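Talk notes, Julitz meetup, slot 5
"The green light means nothing is wrong"

Slide 1. Title. Say hello. Thank Jolán Farkas for the invitation and for moving me to after lunch, when people are too full to heckle.

Slide 2. What we do at Castemia. Two-arm kitchen tasks, small appliances. Keep this short, they've all seen a toaster oven.

Slide 3. The fault. In September the left arm shut the oven door on its own fingers. Then it reported success. Pause here. Gergely says people laugh at this point. If they don't, go on anyway.

Slide 4. The log. 878 lines, of which 2 matter. Line one: door contact detected. Line two: door closed. Both true, in a lawyer's sense. The check was looking for resistance at the end of the push, and a gripper finger offers plenty of resistance.

Slide 5. Why the safety stop sat it out. The force limit had been raised for a stiff hinge on the old oven in the Huscombe lab. New oven, easy hinge, old limit. Kálmán Szabó found the setting after nearly 400 runs. The comment beside it read "temporary." Don't say who wrote it. (It was me. They'll guess.)

Slide 6. The reach. Leave this up while you explain the new rule: no door command from either arm until both grippers are confirmed clear of the opening. Point at the left gripper. With the fingers there, the answer to "may I close the door?" is no, whatever the status lights say.
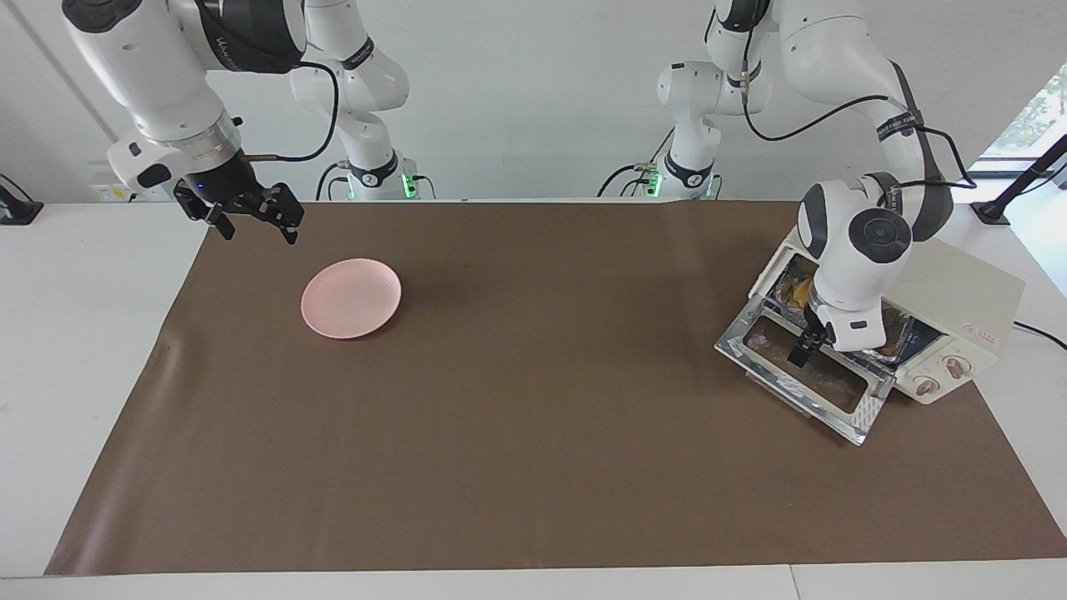
Left gripper inside the open toaster oven, right gripper over the mat, plate still empty.

Slide 7. What changed. Limits are now stored with the appliance. Finger position gets checked before the push and again during it. Ákos Oláh wanted a third check. We're discussing it, loudly.

Slide 8. Questions. Someone will ask why we didn't just buy an oven with a drawer. Let Gyula take that one.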